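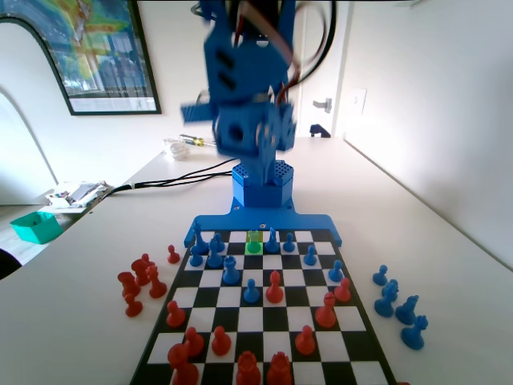 Stories > Short Fiction > The Drindham Game

Print this page | E-mail this to a friend

My uncle Panagiotis left me his café in Drindham, a coffee machine that spat, and one unfinished game of chess. The game was by post, against a man called Gerasimos Karras in Isby, and they'd been at it for 18 years.

I can't play chess. I can barely play snap! But in September a postcard came with a picture of a donkey on the front and 'Bishop takes pawn, you old goat' on the back, and I couldn't bring myself to write and tell him. So I borrowed a library book, sat up till two with a pot of tea and moved a knight. I copied my uncle's handwriting too — all those leaning capitals — and signed it P. Pappas, as he always did.

We went on like that all winter. I lost a rook, then the other rook. His cards got kinder, which worried me (he asked if I was eating properly), and then in spring there was one with no move on it at all, just a train time.

He was smaller than I'd pictured, in a very good hat. He looked at me, looked at the board by the till and sat down in my uncle's chair.

'Panagiotis never moved a knight in his life if he could help it,' he said. 'I knew in September.'

Then he asked whether there was any cake, and I went to cut him some.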